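2025-10-01

Back from the gardening designers' evening, or whatever we're calling our little network of people who plan green spaces, and too full of tea to sleep, so I may as well write. Kári Overgaard gave the talk, all about night skies and why we ought to leave more dark corners in our parks, and I've come home wanting to unscrew every lamp in the street! He showed us the plans for Donlow, where the path lights go down to almost nothing after eleven, and the moths (he is very fond of moths) have the run of the place.

Jinfeng Lü asked the question I'd been too shy to ask, which was how you get anyone to feel safe walking home through it. They went back and forth for ages, very kindly, and I scribbled 5 pages of notes. 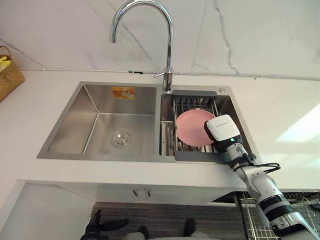
I do think she had the better of it in the end, though I'd never tell Kári. I must write to them both tomorrow and ask whether we could carry on by post until the April meeting.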